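Serken-chariot, le lot des épisodes ratés

Bon, je vous préviens tout de suite, ce dossier ne contient que des échecs ! C'est moi qui ai fait le tri en juin, et j'ai gardé exprès ce que tout le monde jette : les épisodes simulés où la pince gauche perd l'objet près du chariot gris. Sur 1000 essais lancés dans la pièce Musholm, 55 finissent comme ça (les autres sont dans le dépôt Clerum, pas ici).

Le symptôme est toujours le même : le petit objet noir se retrouve en l'air à côté des doigts, et mon détecteur de prise continue joyeusement à répondre « saisi ». J'ai mis une semaine à m'en rendre compte, parce que je ne regardais que les scores...

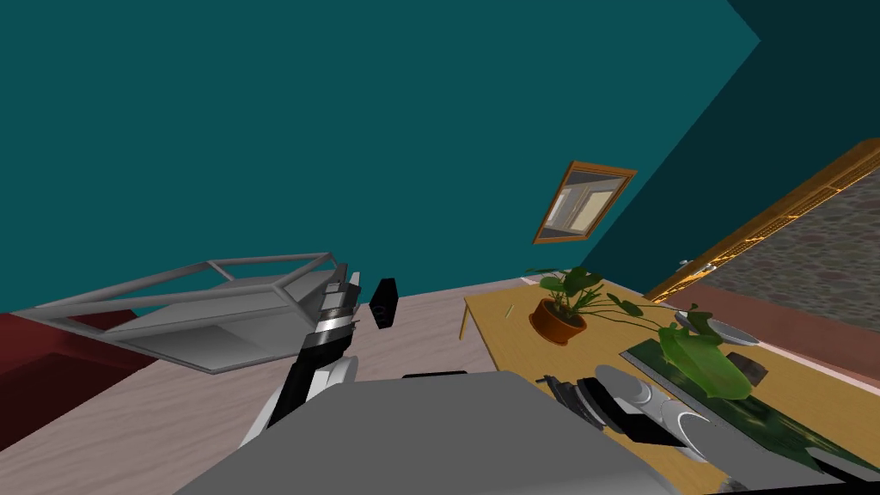

Jingyi Zeng m'a répondu que le détecteur n'y était pour rien et que je devrais d'abord regarder le pas de temps : avec 2 sous-pas, les contacts sautent chez elle aussi, avec 4 c'est déjà plus propre. Je n'ai pas encore tout relancé, donc je laisse la question ouverte.

Côté fichiers, un dossier par épisode, avec les images, les commandes des deux bras et le journal des contacts. Le champ « saisi » est faux par moments, ne vous entraînez surtout pas dessus ! J'ai ajouté « saisi_main », annoté à la main par Fadi Farah et moi (merci Fadi, vraiment).

Dernière mise à jour : 12 juil. 2021. Si vous trouvez un épisode mal classé, écrivez-moi avec son numéro.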